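Irkbridge Hall Users' Group
Minutes of the meeting held on 4th January in the back room

Present: Stelios Petridis (chair), the bookings secretary, the lettings clerk, two members from the Durndale branch, and the minute taker. Apologies from the Kanaan Street representative, received after the start.

1. Minutes of the last meeting
Agreed, with one correction. The minutes said the old desktop computers had been "assessed". Stelios asked that this be changed to "looked at", as no written assessment has been seen by anyone at the table. Changed.

2. Matters arising
The Durndale branch still has the long extension lead. It will be returned. The minute taker notes that this was also the wording last time.

3. The old computers
The bookings secretary introduced the paper from Prodton, who are offering to refurbish the office desktops for a fee of £2830. The paper says the machines would be "as good as new". Stelios asked what was wrong with them now. The paper does not say.

The lettings clerk said that in her experience the machines were slow to start and otherwise did what was asked of them. She was in favour of spending something, but wanted to know what the money bought. The Prodton paper lists cleaning, testing, "component renewal where indicated" and a certificate. There was a long discussion of "where indicated". One of the Durndale members read it as meaning that parts would be replaced if they needed it. Stelios read it as meaning that Prodton would decide, and that we would hear afterwards.

It was asked whether we could open the machines and see for ourselves. The bookings secretary said that taking the side off a tower was not difficult and that the main parts were easy enough to tell apart once it was laid flat.

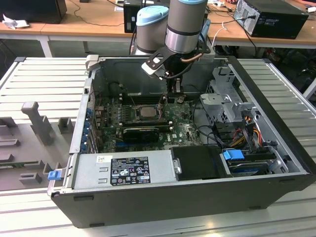
The Durndale members have done up several machines for their own branch and gave their view. In most cases, they said, the sensible things to change on an old desktop are the hard drive and the memory. A power supply should be left alone if it works, and on no account opened up, whatever the person doing the job has seen online. They did not see why a processor would need to be touched at all, beyond fresh paste if the cooler had been off. Asked for a price, they said their last batch had come to more than £100 in parts and nothing in labour. Stelios asked how many machines that covered. They will check.

The bookings secretary pointed out that Prodton's fee includes wiping the old drives, and that the drives hold past bookings with names and telephone numbers. This was accepted as a fair point and the best one in the paper. Stelios said he would still like to know how the wiping is done and what the certificate certifies. The lettings clerk asked whether it would be simpler to keep the old drives in the locked cupboard. It was observed that the locked cupboard does not lock.

Agreed: no money to be committed to Prodton at this stage.
Agreed: the bookings secretary to ask Prodton for a price per machine, a list of the parts they expect to replace, and a plain account of the wiping.
Agreed: Durndale to supply their own costs in writing, with the number of machines.
Agreed: no drive to leave the building until the bookings have been copied off and someone other than the person who copied them has checked that they open.

The lettings clerk asked for it to be recorded that she expects this to take longer than anyone has said.

4. Workbench and tools
A request for £216 for a set of screwdrivers, an anti-static mat and "sundries". Stelios asked for the sundries to be named. They could not be. The screwdrivers and mat were supported in principle, though one Durndale member doubted that a mat was much use if people did not also wear the wrist strap, and said that in his branch they did not. Deferred until there is a list with a price against each thing.

There was a short exchange about small screws. Three saucers have gone from the kitchen and are believed to be holding some. They are to be washed and put back, and jam jars used instead, with the lids on and a label saying which machine the screws came out of.

5. Heating
The new timer is said to be saving money. The bill does not show this yet. To be looked at again when there is a second bill to put beside it.

6. Any other business
The Durndale members asked whether their travel could be paid. Stelios asked whether they had come in one car. They had. Receipt to be sent to the lettings clerk.

Next meeting in February, date to be fixed once the room is confirmed. Prodton are not to be invited until their answers have arrived and been read.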